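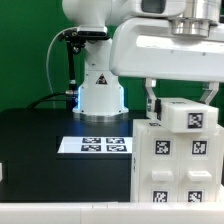
Robot Learning Lab, Unit 4
Collecting Demonstrations for a Tabletop Policy
Handout prepared by Gayan Hettiarachchi. Bench sessions: Rhonda Boychuk.

4.1 What a demonstration is

A demonstration is one complete attempt at a task, recorded from a known start to a marked end. It consists of a sequence of time steps. Each step holds an observation (camera images, joint positions, gripper opening) and an action (the command sent to the arm at that step). The policy is trained to produce the action given the observation, or given a short history of observations.

In this unit the commands come from a person at the hand controller. The policy you train in Unit 5 will see only what was recorded. If the operator looked around the side of the arm to judge a gap, and no camera had that view, the policy has nothing from which to learn the same judgment. Operate from the camera views on the monitor. Do not stand up to look.

4.2 The task

The object is a white block with a square marker on its front face. The fixtures are a small drawer cabinet and a flat sheet carrying four markers in a two-by-two grid. There are two task variants:

Variant A. Pick the block from the sheet and set it on top of the cabinet.
Variant B. Pick the block from the top of the cabinet and set it on the sheet.

The drawers stay closed in both variants. Drawer opening is a separate task with its own start states and is covered in Unit 6.

An episode begins with the gripper at the home pose and open. It ends when the block is at rest, the fingers are clear of it, and the operator presses the end button. Time spent hovering after release is still part of the episode if the button has not been pressed. Long idle tails are the most common fault in student data. See 4.6.

4.3 Markers and coordinate frames

The markers give the pose of each object relative to the camera. Three frames matter: the robot base frame, the sheet frame and the cabinet frame. The block pose is stored in the base frame after conversion.

A marker seen at a shallow angle appears squeezed in one direction, and the estimate of its tilt becomes poor. Position is affected less. This matters most for the sheet, which lies flat and is viewed from low down by the side camera. All four of its markers are therefore solved together as one board. Do not use a single sheet marker as a reference, even if it reads cleanly in the preview.

A marker that is partly hidden will usually not be detected at all. The logger writes an empty pose for that step and does not fill the gap. Filling is done later, in the cleaning script, and only for gaps of four steps or fewer.

Marker poses are for checking and labeling. They are not inputs to the policy in this course. Students sometimes add them to the observation and get a much better score on the bench, followed by complete failure once the markers are covered for the final test.

4.4 Start states

The spread of start states in your data sets the region in which the policy can be expected to work. Use the list printed by the Wanitz scheduler. It gives a block position and a block rotation for each episode. Place the block to match the overlay on the monitor, then step away from the table before pressing start. Do not rearrange the list so that similar positions come together. Operators improve over a session, and grouping the positions ties skill level to location.

Each pair of students records 19 episodes per variant. The shared course set, pooled over earlier terms, holds 1000 episodes and is available under Leclerc. Train on your own set first. The comparison between the two is part of the report.

4.5 Operating procedure

1. Check that both camera previews are live and that the time stamps advance.
2. Confirm that the exposure is locked. No pixel value on the white parts should sit at 255 over a large area. Clipped regions lose the edges of the block, and a white block over a white cabinet leaves few edges to begin with.
3. Home the arm.
4. Place the block according to the overlay.
5. Press start. Wait for the tone.
6. Approach from above, at moderate speed, with the fingers parallel to the block ends.
7. Close the gripper. Pause briefly, then lift.
8. Carry the block high enough to clear the cabinet top before moving sideways.
9. Lower until the block makes contact. Open the fingers only after contact.
10. Retreat straight up. Press end.
11. Enter the outcome: success, failure, or void.

Step 9 deserves practice. Over the cabinet top the last part of the descent is hard to judge, and a new operator will tend either to release early or to press down until the arm faults. Watch the gap under the block in the side view and slow down as it closes. A slow final approach also gives the learner more steps in the part of the motion where accuracy matters — a fast one may leave only a handful.

4.6 Labels

Success: the block is at rest on the target surface, upright, with the arm clear.

Failure: the attempt was carried out but the result is wrong. A dropped block is a failure. A block left hanging over the edge of the cabinet is a failure, even if it stays there.

Void: the episode should not be used for anything. Examples are a hand in view, a lost camera stream, a cabinet bumped out of place, or an emergency stop.

Keep the failures. Do not delete and repeat them. They go into a separate folder and are used in Unit 7 to train the outcome classifier. If a grasp slips and you recover and complete the task, label it success and tick the recovery box. Recoveries are useful, as they contain states that a clean demonstration never visits. Do not stage them.

4.7 Consistency between operators

Two people can solve the same task in different ways, and a policy trained on both may average them into a motion that neither would make. Last year Booker Pennington approached the cabinet from the left in all of his episodes, and Weidong Lü came in from the front. Both sets were clean. The policy trained on the mixture hesitated near the corner and often stopped there. A policy trained on either set alone did not.

Agree with your partner on the approach path and write it down before the first episode. If your model class can represent several modes (see the notes for Unit 3), you may relax this, but say so in the report.

4.8 Cleaning and upload

Run the Porkano check on the full set. It reports missing frames, clock drift between cameras, idle tails, and gripper commands that have no matching change in finger position. Trim idle tails with the tool provided. Do not trim by hand, which tends to shift images against actions.

Upload raw and trimmed versions. Include the calibration file from the same session. If the base or a fixed camera was touched between sessions, the old calibration is not valid, and Vernon Hawthorne will need to run the board procedure again before you record.

4.9 Exercises

a) Plot the start positions of your episodes over the sheet. Mark the failures. Describe any region with no coverage.

b) For each episode in Variant A, find the step at which the block first reaches its final height. Report the spread in the number of steps from that point to release.

c) Train the baseline policy on half of your successful episodes, then on all of them. Report both results and state how many test trials each number is based on.

d) Remove the side camera from the observation and retrain. Explain the change in terms of section 4.1.

Reports are due before the Unit 5 bench session. Late uploads go to the Tiltel drive, in the folder with your pair number.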